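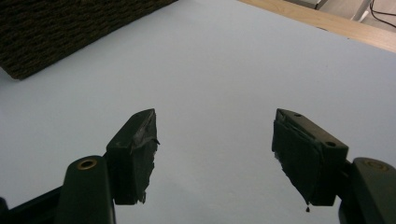
大教室的桌面，浅浅的蓝灰色

关于我们

Tavport 手工装帧学校。教人做书的。从折纸、锁线、做书壳，到修旧书、包皮面，都教。也接一点外面的活。

学校在老港区，靠水那一边，以前是仓库。一楼大教室、裁纸间，二楼小教室、图书角、办公室。楼梯陡，带行李箱来的同学请放一楼。

这一页写得比较赶，网站刚换，旧的介绍没搬过来，先写一版放着。课程的细节看“课程”那页，以那页为准。

怎么开始的

最早是一间装订作坊，给附近的印刷厂做精装，账本、年鉴、合订本，什么都订。后来印刷厂一家一家搬走，活少了，机器还在，手艺也还在。有人来问能不能学，就腾了一张桌子出来。一张变两张。再后来订书的活反倒成了副业。

办学到现在13年。头两年没有教材，全靠嘴讲，讲完学员自己记，记错了下次来问。现在有讲义了，每年改一遍，改得最多的是胶水那一章，老师们意见一直不统一。

名字没什么讲究，港口叫什么学校就叫什么。中间想过换个好听的，招牌都画了样子，后来觉得老学员找不着，算了。

教什么

基础班。零基础，从认纸开始。纸有丝缕方向，横着折和顺着折差别很大，第一堂课就折这个，折到手上有感觉为止。然后是线装，四眼、六眼，再到西式的锁线平脊。结业做一本硬壳空白本，布面，带堵头布和书签带。做出来的本子归自己。

进阶班。圆脊、起脊、半皮面、全皮面。铲皮单独上，这一步最磨人，刀磨不好后面都别谈。磨刀也教，自己的刀自己磨，磨坏了没关系，磨石便宜。

修复班。人少，慢。纸张清洁、补洞、托裱、加固书脊、旧封面回贴。只用能退回去的材料和做法，以后的人要是有更好的办法，可以拆了重来。要求先上过基础班。没上过的，拿做过的东西来看看也行。

盒与函套。短课。给书做盒子，四合套、六合套、翻盖盒。量尺寸量得准，就成了一半，另一半是纸板的厚度别忘了加进去。每一班都有人忘。

花纸。水拓、糊染、木版印花。这门课最热闹，也最费围裙。小朋友可以跟大人一起来，桌子偏高，我们有垫脚的。

烫金和手写标题。隔一段开一次，看老师时间。要上的请先登记，凑够人就通知。

怎么上课

小班，一班最多15个人，修复班还要再少。再多老师转不过来，裁刀也排不上队。

上课先看一遍，再自己做，做的时候老师在桌子中间走。不怎么讲大道理，哪里歪了就说哪里歪了。有同学反映说老师话太少，提过了，还是少。习惯了就好。

大教室的桌子是公用的，没有固定座位，来得早的坐窗边。裁东西垫切割垫，上胶垫废纸，废纸用一张换一张，不要翻过来接着用，翻过来那一面迟早沾到封面上。下课前擦桌子，胶没干的时候一抹就掉，干了要刮半天。

裁纸间的大裁刀要老师在场才能用。长头发扎起来，围巾摘掉，手机不要带进去。这条没有商量。

作品放架子上压着，贴名字和班次。压够了再拿，急着拿走的那些，多半回家就翘了。超过一个学期没人认领的，我们会联系，联系不上就收进样书柜，给后面的班当例子看，好的坏的都有。

缺课可以补，跟下一期同一节。请提前说一声，当天早上九点前打电话或者发邮件都行。

老师

专职的不多，兼课的多一些。有做了大半辈子装订的，有图书馆修复室出来的，也有原来是学员，学着学着留下来了。背景不一样，做法也不一样，同一个书角能包出三种来。学员刚开始会晕，问到底听谁的。听当堂老师的，回家随便。

这一页不放老师照片和简历，他们自己不愿意。每期课表上有任课安排。想了解某位老师的路子，来看样书柜，书后面的标签上有写。

请外面的老师来讲课也有，一年几回，讲东亚的经折装、蝴蝶装，讲中东的书封盖，讲工业胶装为什么会散页。讲座对外开放，不是学员也可以听，座位先到先坐。

材料

基础班材料费含在学费里。纸、板、布、线、胶，都准备好了，空着手来就可以。工具第一期借用，觉得要继续学再买，不着急。折纸用的骨刀倒是建议早点有一把自己的，用久了会磨成自己手的样子，借来的总差一点。

纸主要用 Thorlacius 的，合作很多年了，厚薄稳定，补货也及时。皮子从好几家进，每批颜色会有出入，进阶班挑皮的时候请自己看清楚，挑定裁开就不换了。

线用麻线，过蜡。胶有两种，白胶和小麦淀粉糊，淀粉糊每天早上现煮，当天用完，夏天放到下午就不行了。偶尔煮糊了，整栋楼一股锅巴味，见谅。

小卖柜卖常用的材料和工具，学员和外面的人一个价。零头纸按袋卖，里面有什么看运气。有些同学专门冲这个来的。

图书角

二楼拐角，书架顶到天花板。藏书和样本加起来4000多件，有正经的装帧史、工具书、纸样册，也有老作坊留下来的账本和试做的封面，还有一整格是坏书，脊断的、虫蛀的、泡过水的，上修复课用。

编目做了一大半，剩下的还在箱子里。可以看，不外借，纸样册请不要撕角，前面撕过的那几本已经没法用了。看之前洗手，擦干。手套不用戴，戴了反而容易扯破纸。

校外的人要看，写邮件约一下，说清楚想看哪方面的，我们先找出来。临时来也不是不行，但管图书角的人同时也管煮糊，不一定在楼上。

Danda 计划

每年六月开始收报名，夏天做。内容很简单，去周边的村子和小学，帮他们修书。带着工具、纸板和几个大电饭锅（煮糊用的），借一间教室或者活动室，书搬来，坐下就修。同时教当地的人修，怎么粘回掉下来的书页，怎么换一条书脊，胶带为什么不要用。

胶带这一条每次都要讲很久。透明胶带粘书，过几年胶变黄，渗进纸里，胶带自己掉了，印子留下了，想去都去不掉。小学图书室里十本有好几本是这样的。理解，手边只有这个。所以每到一处会留一盒材料，薄棉纸、糊粉、毛笔、一页说明，够用一阵子的。

参加的是进阶班和修复班的学员，老师带队。住得比较简单，吃得不错。路费学校出一部份，剩下的自理。有想让我们去的学校或者图书室，联系办公室，写一下书大概什么情况，有照片更好。太远的可能要等下一年。

Bundby 分部

Bundby 那边有一间小教室，比这边小很多，只开基础班和花纸课，还有隔段时间的函套短课。裁大纸板要拿回 Tavport 裁，所以那边的课会提前备好料，尺寸是定死的，想做别的大小请来本部。

两边的学费一样，课时一样，可以互相补课。上一半搬家的同学就这么转过去过，没问题。

分部没有停车的地方，坐车到终点站走过去，沿河，不会迷路。下雨天那段路会积水，穿双不怕湿的鞋。

对外接活

接，但是量不大。婚礼签名册、毕业论文精装、家谱、菜谱合订、小印量的诗集，都做过。起订一本，最多一次30本，再多建议找装订厂，价格和速度都比我们合适。

修书也接，先看书再报价，不看书不报。邮件里发照片可以给一个大概的说法，能修不能修，值不值得修。有些书修起来比买一本同版的贵很多，我们会直说，说完还想修的那就修，家里传下来的东西本来就不按这个算。

工期，平时还好，毕业季和年底要排队。急件看情况，不一定答应，压书的时间省不了。

不接的：发霉还没处理的书（会传给别的书，先隔离，打电话问怎么弄），还有要求改年份、仿旧当真卖的。

常有人问的

手笨能不能学。能。手快的反而容易裁坏，慢一点没什么。

左撇子呢。有左手用的剪刀，裁刀也调得过来。讲义里的图是右手的，正在补画左手的，补了一半。

要不要会画画。不用。

年龄。基础班十几岁到退休都有，未成年的请家长签个字。花纸课更小也行，要有大人陪。

有没有证书。有结业证明，自己学校出的，纸是自己做的花纸，好看，找工作用处不大。有同学后来去了档案馆和出版社，看的是作品，证明没人问起。

对面粉过敏怎么办。报名时请一定写上，淀粉糊可以换成甲基纤维素，那一堂课的座位也会调开。

能不能只来看看。能，下午两点以后都有课，站后排看一会儿没关系，别碰压着的书。

钱的事

学校靠学费、接活和小卖柜，收支大致打平。有几个减免名额给学生和待业的人，写封短信说明情况就可以，不用开证明，也不用写得很惨。名额用完会在课程页写出来。

捐东西也收。旧工具、铅字、没用过的老纸、压书机，特别是压书机。普通旧书就不收了，放不下，真的放不下，走廊已经过不了人了。实在想给，坏书那一格还能挤几本，先问。

接下来想做的

窑……不对，是晾纸架，二楼走廊要加一排可以升降的，花纸课的纸现在晾得到处都是，连办公室门上都夹着。木工在排期。

讲义想正式印一册，自己装订，给每个基础班学员一本散页，边学边把它订起来，学完书也做完了。内文快好了，卡在胶水那一章。

造纸课，一直有人问。需要水槽和排水，老房子的管道还在看能不能改。能改就开，不能改就夏天在院子里摆盆子做，已经试过一回，院子里的猫踩了两张，脚印留在纸上，现在挂在楼梯口。

冬天的暖气也要修，大教室靠海那一面冷，来上晚课请多穿一件。

报名和联系

报名在课程页填表，或者来办公室填。收到以后会回信确认，三天没收到回信请再发一次，有时候进了垃圾邮件。交费后名额才算留住。

开课前一周还能退全款，之后可以转到下一期，或者转给朋友，告诉我们一声名字就行。

办公室上午十点开门，中午关一会儿吃饭，下午到五点半。有晚课的时候楼下门是开的，办公室不一定有人，事情可以写条子投进门口的木盒。

电话经常没人接，在裁纸听不见。留言会回。邮件最稳妥。

地址、路线图和停车说明见“到校”页。从码头走过来，看到蓝色铁门就是，门铃坏了，直接推。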